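Caderno da oficina, domingo

Cheguei às 10 para ver a mesa de mel com luz do dia. A mancha do meio continua lá. Ontem à noite, com a lâmpada do teto, parecia mais pequena.

O que já foi feito, para quem pegar nisto depois de mim:

Pano húmido com sabão neutro, duas passagens. O pano saiu limpo, portanto não é sujidade de superfície.

Borracha branca num dos riscos do lado de trás. Sem efeito. Parei antes de começar a puxar brilho ao acabamento.

Essência de petróleo num cotonete, só na borda da mancha. Também não levantou nada.

Continuo sem saber o que é. O tom é castanho acinzentado e os riscos parecem de dedos arrastados, o que me faz pensar em óleo ou cera escura espalhada à mão. A ficha da Zanetti diz apenas "mesa, tampo de madeira clara, pé metálico cinzento" e não menciona marcas. A encomenda é a 259 e o orçamento não prevê lixar o tampo inteiro.

Próximo passo: pasta absorvente da Tusano, 8 horas, numa zona pequena junto à ponta de um dos riscos. Se clarear, aplico no resto. Se não, falo com a Nidico sobre refazer o acabamento, e aí o preço muda.

Os pontinhos escuros do tampo são para deixar. Não vale a pena andar atrás deles com cera de retoque, que num veio tão fino se nota mais do que o ponto.

A jarra dourada com as flores secas fica na metade de trás do tampo. Quem lhe mexer que a levante, sem arrastar. Não limpar o dourado com o pano da mesa, usar o de algodão que está na gaveta. As flores largam pó e pedacinhos, passar o pincel macio antes de pôr pasta.

Falta comprar: cotonetes, luvas, outra lata da Tusano.
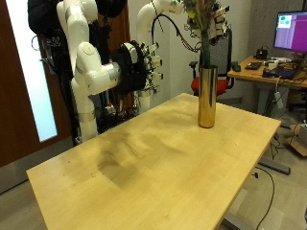
Nota da Trelo, à margem: antes da pasta experimentem um pouco de álcool num canto escondido, para saber se o acabamento é goma-laca. Se amolecer, a pasta fica no máximo duas horas.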